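ok finished the water meter report on the bus home and I have thoughts. thread, typing fast

Grollgate utility sold its water rights to a private company, everyone knows that bit. What the report wants to talk about is showers. Forty-odd pages and the big finding is that households should take shorter showers

I like the charts! The charts are good. Whoever did the charts deserves a raise

But go to the table near the back. The bottling plant at Priklow pulls as much out of the aquifer as 3,000 homes. One plant. It gets a footnote. Homes get four chapters

And "homes" is doing a lot of work there. All homes the same size, same pipes, same bill. My aunt's building and the places up on the ridge with the irrigated lawns, one average. Averages are where you hide people

Subira Owino made this point at the Monday meeting way better than me. She asked who's in the average. Guy from the utility said they don't break it down by income. She said why not. He said it wasn't in scope

Scope!!

Who writes the scope. That's the whole politics of it right there and it gets decided in a room before anyone picks up a calculator

Someone's going to say "so you don't think people waste water." Sure they do. I do. I let the tap run when I do dishes, sue me. Fix every tap in the city and the aquifer still drops, the report's own numbers say so, page 31

Also the leaks. 8 percent lost in the newer mains, they don't give a number for the old ones. Old mains are all east side. Guess who got the conservation flyers

(got two in my mailbox, same flyer, same day)

Achilleas Lambrakis has an essay on this from a few years back, not about us, about dry farming villages, but same move. Scarcity gets treated like weather. It just arives. No owners, no contracts, no one sold anything to anybody

Read that if you read one thing. I'll dig up the link later, it was in Karunaratne, the little journal with the green cover

To be fair to the authors, Zhuoran Ren's chapter on pricing is different. She says flat out that a fixed charge hits small users hardest, and she wants the first block free. I'd sign that tomorrow

Her chapter is also the only one not mentioned in the summary. huh

What I'd want in a second version: use by owner, biggest 50 accounts named, contract terms printed in full. None of this is secret science, it's billing data

Reinaldo Macedo asked for the account list in May and got back 200 pages, mostly blacked out. So they have it

Loukia Bakalis is doing a reading group on the whole thing, back room at Wallmont, bring your own copy bc the printer there is dead. I'll go if my shift moves

correction to the leaks post, it's 8 percent of volume, not 8 percent of pipes. thx to the person who DMd

more tomorow, my thumb hurts. pics 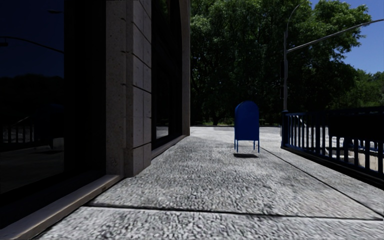
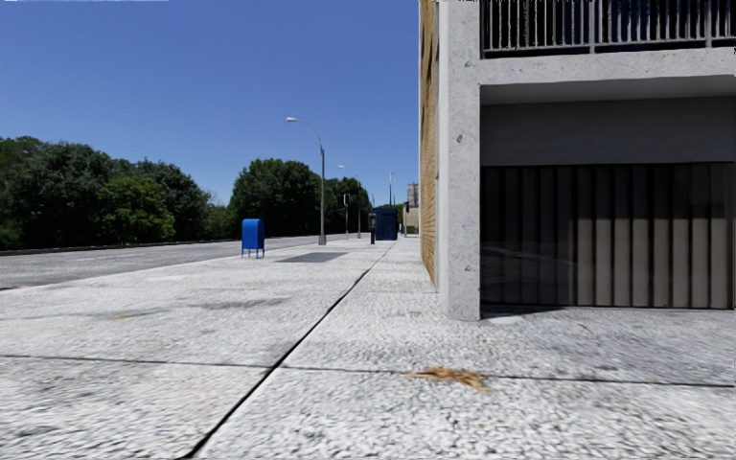
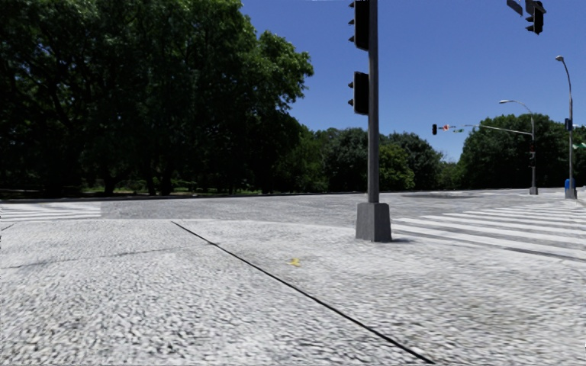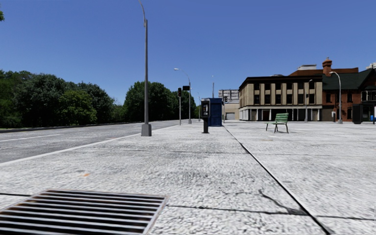
Street renders, lots of pavement in all four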